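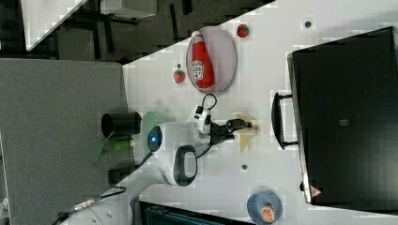 Should a sampled pipe organ be recorded wet or dry?
Dry, or as close to dry as the building allows, with the room supplied later as a separate layer that the player can turn down.

That has been my position for several years and I am going to set it out properly, partly because the forum thread on the Cotholm set has reached the point where people are answering posts they haven't read.

The terms first. A wet sample set is recorded out in the nave, usually several yards from the case, and each note carries the building's own decay. A dry set is recorded inside the case or just in front of it, with microphones close enough that the direct sound swamps the reflections. Most home players prefer wet sets on first hearing. Played over headphones for ten minutes, a wet set gives you the church. The Menon set is the usual demonstration, and it is very well made: 4 divisions, every stop sampled chromatically, releases captured at three note lengths. I own it and use it. I still think it was recorded in the wrong place.

The trouble starts with the release. When you lift a key on a real organ the pipe stops and the building goes on. The sampler imitates this by switching from the sustain loop to a recording of the decay. If you held the note for two seconds, the decay should be that of a fully excited room. If you held it for a tenth of a second, the room was never filled and the decay should be weaker and differently shaped. Three release lengths cover this crudely. In a slow chorale you will not hear the joins. In a fast toccata, with staccato chords in both hands, you will hear a smear of tails that belong to longer notes than the ones you played. Scaling the release level down for short notes helps with loudness and does nothing for shape.

Then there is addition. Each wet sample contains its own copy of the room, including the room noise. Draw one Principal and the noise floor is tolerable. Draw a full chorus and hold a ten-note chord and you are summing dozens of copies. Producers deal with this by noise reduction, and noise reduction on a wet sample eats the bottom of the tail, which is the part the customer paid for. On the Prondard set I can hear the 16-foot pedal tails stop early on nearly every note below bass C. Somebody set the threshold too high, and there is no way for the user to put back what was removed.

Memory is the third cost, and the one most often waved away. Krisztina Csonka, who maintains the load tables for several of us, measured the Silel set in both versions last October. The dry version came to 2,034 sample files. The wet version has the same number of sustains, but its releases run on for more than 11 seconds in the pedal, and it would not load at full resolution on her machine at all. She ended up truncating the tails, at which point she had a wet set with a small room, recorded at great expense in a large one. People will say that memory is cheap. It was cheaper two years ago than it is now.

Iñaki Bustamante has argued the opposite case for a long time and better than most, so I will answer his version. He says that an organ is voiced for its room, that the voicer stands in the nave and adjusts each pipe until it is right from there, and that a microphone eighteen inches from the pipe mouth records something no listener was ever meant to hear. All of this is true. Close samples have too much chiff, too much wind noise, and uneven levels between neighboring pipes, depending on which side of the windchest the microphone happened to be on. A raw dry set is unpleasant to play.

My answer is that these are correctable faults. Levels can be matched note by note against a reference taken in the nave. Chiff can be reduced with a short filter on the attack. It is slow work. On my own two-rank set I made 778 separate adjustments by hand and I would not call the result finished. But each of those adjustments can be undone or improved by the next person, while a tail baked into a sample is there for good. You can add a room to a dry recording. You can't take one out with any tool I have tried.

The second half of his argument is about the room itself. Convolution uses one measured response, or a few, and applies it to everything, whereas in a real church the Swell box and the Pedal towers excite the building from different places. Again, true. The remedy is to measure a response per division, with the loudspeaker standing where the division stands. That takes an evening. A producer who already has the key to the building and the microphones rigged has no good excuse for skipping it, and most of them skip it.

I will grant one case without argument. If the building is about to be altered or the instrument moved, record it wet as well, from at least two positions, and archive everything at full length. That is documentation, and the normal questions of playability don't apply to it.

There is also the matter of where these sets get played. Most are used in a spare bedroom or over speakers in a living room, and a fair number now go into small chapels that have given up on their pipe instrument. A living room adds very little. A chapel has its own second or two of decay, and a wet set played into it produces one room inside another – the pedal line goes first, then the inner parts. I have heard this done with the Cotholm set in a building seating perhaps a hundred. The organist was good and the left hand was inaudible. With a dry set she could have turned the artificial room off and let the walls do it.

So the request to producers is a modest one. Sell the wet version if it sells. Record the close channels in the same session, ship them unprocessed, and include the room responses by division as ordinary sound files. Publish the microphone positions. Silel does two of these already and Menon does none.

Posted 2018-02-11
Filed under: Virtual organs, Sampling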